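T-shirt bag

A T-shirt bag, also called a vest bag or plastic grocery bag, is a light carrier made of thin plastic film with two loop handles. The name comes from its outline when laid flat, which resembles a sleeveless shirt. Most are made from high-density polyethylene, tinted or clear.
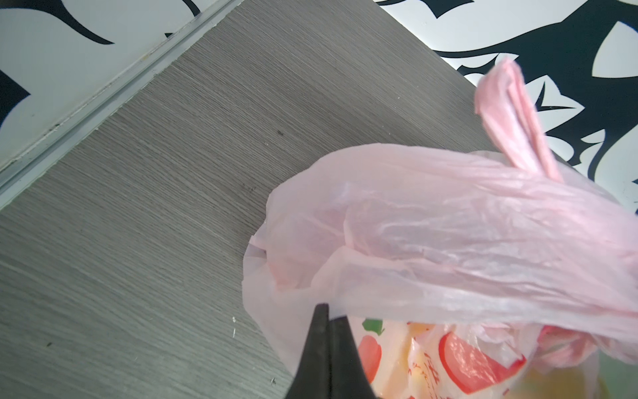
Pink T-shirt bag with packaged goods inside, one handle standing up

Manufacture and use

The film is blown as a tube, folded in at the sides, sealed at both ends and cut to form the handles. The Visser plant at Todbridge packs its bags in cartons of 3,000, in bundles of 200. Small shops and market stalls remain the main buyers.
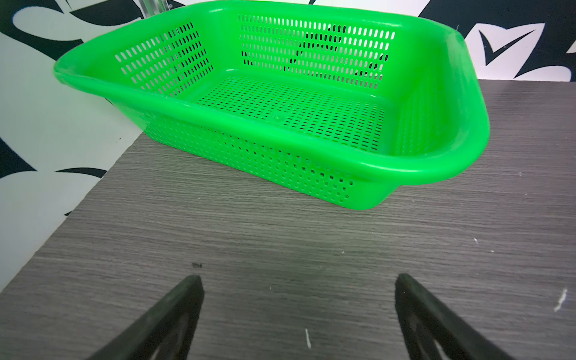
Unpacking is usually done on a table or counter soon after shopping. Items that bruise or sweat in film, such as fruit and greens, are moved to an open container. A slotted plastic basket, like the lime green one with a wide lip at one end, lets air reach the contents from the sides and floor – a closed bag does not. Empty bags are often kept as bin liners. A household survey in Tisach found over 40 stored bags in some kitchens.
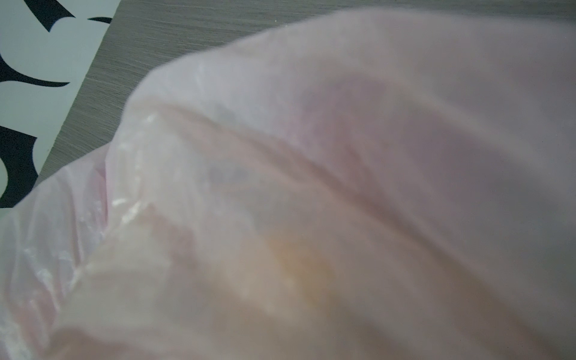
Translucent film with a yellowish-orange area showing through

See also: Paper bag, Shopping basket, String bag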